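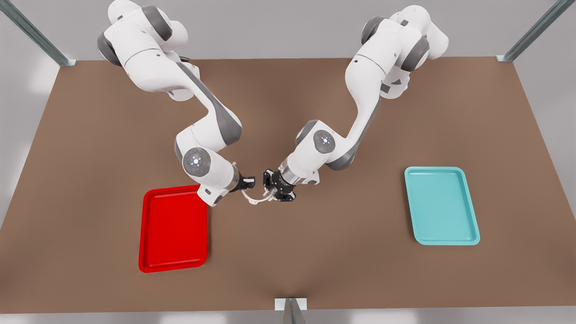 Jisari Grappling Notes: a data card

What's in it

Jisari is a collection of 3608 short written notes on jiu jitsu sparring rounds, typed up by the people who rolled them. Each note covers one round: where it started, which positions came up, how it ended, and whatever the writer wanted to remember. We love this stuff, and we think anyone who has ever walked off the mat trying to work out how they got swept will love it too!

Francine Arsenault started the notes as a shared notebook at the Piseck gym, and Jade Fehr turned them into files you can sort and search. Most of the writers are white and blue belts, so expect a lot of closed guard, a lot of half guard, and a truly heroic number of failed scissor sweeps.

Files

rounds.csv has one row per round
positions.csv lists the 83 position names we use, with the other names people call them
notes/ holds the full text, one plain text file per round

Columns in rounds.csv

round_id: matches the file name in notes/
ruleset: gi or nogi
start: standing, knees, or a named position
minutes: length of the round as set on the gym timer
finish: submission, points, time, or stopped
belt_self and belt_partner: belt at the time of the round, blank for nogi-only members
text_len: length of the note in characters, up to 3000

How the labels were made

Jade read every note and tagged the positions by hand. Francine then went through 3208 of them a second time (she got through the gi rounds first, and the rest are marked single_pass). Where the two disagreed, they talked it over on the mat and kept the tag both could live with. Turtle and front headlock caused the most arguing by far. If you have strong feelings about where one ends and the other begins, please write to us, we're still at it.

Known gaps

Leg locks are thin. Piseck only opened heel hooks to purple belts and up, and those folks hardly ever write anything down.
People remember the rounds they won, so the finish column leans that way.
"Mount" in the older notes sometimes means S-mount or technical mount. Check the text if it matters to you.
A stopped round can mean an injury, a lost contact lens, or class ending. The cause is in the note when the writer gave one.

Names and privacy

Partner names were swapped for initials before anything left the gym. Please don't try to match them back to people.

Coming next

The Tsegaye open mat has offered us its nogi notes, and we can't wait to add them in January. They'll get their own source column.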